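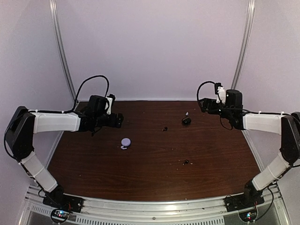
Two robot arms at a wood-grain tabletop.

Review: The Piron Daily Office, One-Volume Edition
Skestier Press. Bonded leather, with slipcase.

Communities that pray the Hours together have long asked for a single book that can be carried from the choir to the guest house and back without a second volume following behind. The Piron Daily Office is offered as that book. It contains Morning Prayer, Midday Prayer, Evening Prayer and Compline for the whole year, together with a shortened Office of Readings, a full psalter, and the collects for Sundays, feasts and memorials. This review is based on daily use by the Nindberg Oratory from the beginning of Lent through the end of Eastertide, both in choir and in private recitation.

Physical description

The book runs to a little over 2,000 pages on thin, cream-toned paper. It is smaller than a standard altar missal and larger than most travel breviaries. Held in one hand for the length of Evening Prayer it becomes tiring, and several members took to resting it on the desk during the longer psalms. On a desk it lies flat from the first week at nearly every opening. The exception is the front matter, where the calendar and the general instruction tend to spring closed until the spine has been worked.

The binding is sewn. The cover is supple and has kept its shape, although the gilt on the lower edge had begun to fade by Pentecost in the copies handled most often. Six ribbons are supplied, in the liturgical colors and one in blue. They are of good width and their ends were sealed before shipping. Six is enough for ordinary days. On a memorial that falls in a privileged season, when the user must hold the Proper of Seasons, the psalter, the Proper of Saints, the Common and the hymn section at once, the last ribbon is already committed to Compline, and a card must be found for anything further.

Show-through is present and should be mentioned plainly. In good daylight it causes no trouble. Under the older lamps in the north stalls, readers above a certain age found the psalm text acceptable and the rubrics difficult. The rubrics are printed in a red that leans toward orange, in a type one size smaller than the prayers they govern. A darker red would have served better.

Arrangement

The psalter is placed at the center of the book, where the hand falls naturally, and is arranged over four weeks. The editors have also printed an alternative table by which all of the psalms may be recited in a single week, for communities whose custom requires it. The table is clear, but the page references in it lead to the first line of each psalm and take no account of divisions, so that a cantor using the weekly scheme must know where to pause. Psalm 151 appears in an appendix, with a short note explaining that it belongs to the Eastern tradition and is given for study and private devotion. It is a welcome addition and the note is fair in tone.

The Proper of Saints is generous. Each entry opens with a brief life of four or five sentences, followed by the collect and, where they exist, proper antiphons. The lives are sober and well judged. They pass over the more fanciful legends without scolding anyone for having believed them. Martyrs, abbots and holy women are treated at similar length, and the compilers have taken care that the less familiar names receive something more than a formula.

References from one section to another are given by page number in the margin. The index lists more than 3,000 entries, covering psalms, canticles, hymns, antiphons and scriptural readings. In the period of review we found 11 incorrect page references, most of them in the Common of Pastors. Skestier Press has acknowledged these and supplies a printed correction leaf on request. The leaf is the right size to be tipped in behind the calendar.

Language of the prayers

The collects have been newly translated, and here the edition will be judged most closely. The translators address God as "you" throughout the body of the book, and provide an appendix of traditional forms for the principal feasts. The contemporary collects keep the shape of the Latin: the address, the clause that names what God has done, the petition, and the conclusion. They are longer in the breath than the versions many congregations learned in the last generation, and a reader who has not prepared will sometimes arrive at the verb without air. Prepared readers had no such difficulty. By the third week of Lent the community was answering the collects with noticeably more attention, and two members asked for copies of the Lenten set for private prayer.

A few choices are open to question. The word "concord" has been avoided almost everywhere in favor of "unity," which carries a slightly different sense and appears so often in the votive prayers that it loses force. "Vouchsafe" is gone from the main text, and few will grieve. The translators have kept "handmaid" in the Magnificat, "mercy" where others have preferred "steadfast love," and "world without end" as a permitted conclusion to the doxology. These were sensible decisions for a book meant to be prayed aloud.

The psalms themselves are pointed with a simple mark at the half verse and an underline at the point of change. The pointing follows natural speech stress and can be used with most sets of plain tones. Those who chant to Anglican settings will need a separate psalter.

Hymns and music

The hymn section is the weakest part of the volume. Texts only are given, with the meter noted and a suggested tune. For Lent and Passiontide the choice is excellent. For the weeks after Pentecost it is thin, and the same evening hymn is assigned on every Sunday of the season. Communities with a hymnal already in the stalls will simply use it. A person praying alone may wish for more variety by August.

The slipcase and accessories

Skestier supplies a plain card slipcase. A cloth cover and a reading stand, both made by Backlund, are sold separately and were included with our review copies. The cloth cover is well cut and does not slip. The stand holds the book at a good angle, but its lower lip is deep enough to hide the last line of each page – an irritation during the canticles, where that line is frequently the Gloria Patri. The stand cannot be recommended at its present price. The cover can.

Suitability

For religious communities and oratories that recite the four principal hours, the Piron Daily Office is a sound purchase. Its arrangement can be learned by a newcomer in the course of a week, with someone in the next stall to help. Parishes that gather only for Sunday Evening Prayer will find it more book than they require, and would do better to print a seasonal leaflet. Clergy who travel should handle a copy first, as its weight is considerable in a small bag.

Individuals new to the Office may be discouraged by the opening instruction, which assumes a knowledge of precedence among feasts that few lay people possess. The two-page guide printed inside the back cover is much the better introduction, and we suggest beginning there.

The large-print edition has been announced by the publisher but was not available at the time of writing. Requests for the correction leaf should be sent to Skestier Press with the printing number, found on the reverse of the title page.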